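Narnach (memoir)

Narnach is a political memoir by Rok Georgiev, who spent most of his working life as press officer to the mayor of Castodlow. I've looked after this entry for a while now, so forgive me if I get a bit carried away — it's a book I'm very fond of! It covers his years in the press office, from his first morning (he went to the wrong building) to the night his boss lost the election by 700 votes.

The title comes from the village where Georgiev grew up, though he barely mentions the place after chapter two. My guess is that the publisher, Flendano, liked the sound of it. 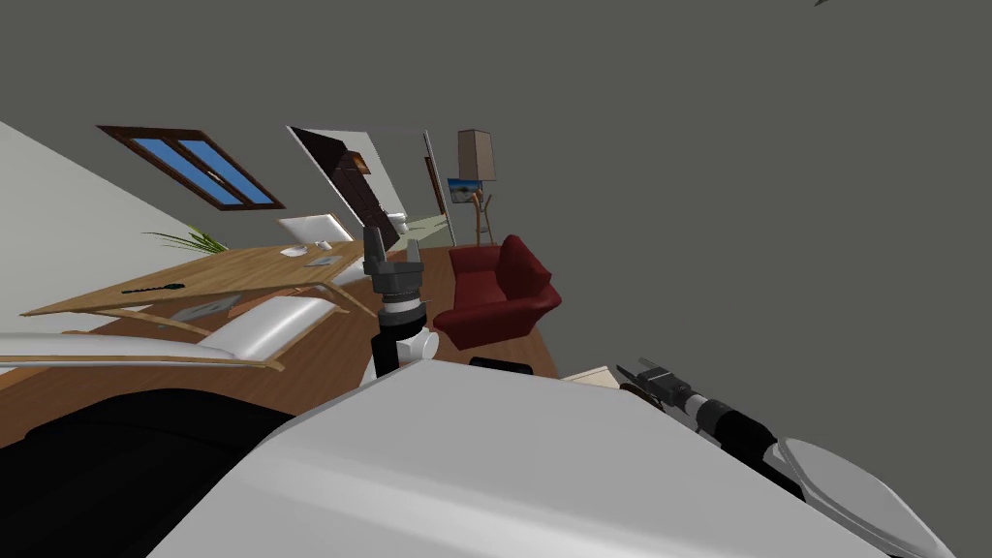

Georgiev wrote the first draft by hand, in the evenings, and typed it up after he left the job. The early version was much longer and had a whole section on the bus strike, which he later cut down to 20 pages. I do wish he'd kept it. He's very good on rooms, and on how little there is to look at while you wait for a politician to come out and speak: a plain grey wall, a desk, a bit of floor, and you standing there with your notes going soft in your hand. The bus strike chapter is mostly that sort of waiting, and it's still the funniest thing in the book.

The heart of it is his falling-out with Vasić, the mayor's chief of staff. They shared an office for years and by the end were passing each other typed notes. Georgiev gives his own side, of course, but he prints several of the notes in full (spelling mistakes and all) and he doesn't always come off best. The row over the leaked housing budget takes up around 30 pages and I'd read those first if you're only dipping in.
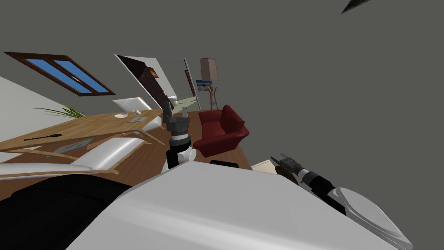 Did Vasić ever reply to the book?

Only once, in a short letter to the local paper in June, which disputed two dates and the story of the broken kettle. Georgiev corrected the dates in the paperback and left the kettle exactly as it was.

The first printing was 2439 copies, an odd number that Georgiev puts down to a paper shortage. The paperback has a new afterword, a bit grumpy in places, and a proper index at last — the hardback came without one, and I spent a whole weekend making my own.

Related articles
Castodlow mayoral elections
Flendano (publisher)
Political memoirs by press officers
The Castodlow bus strike
Rok Georgiev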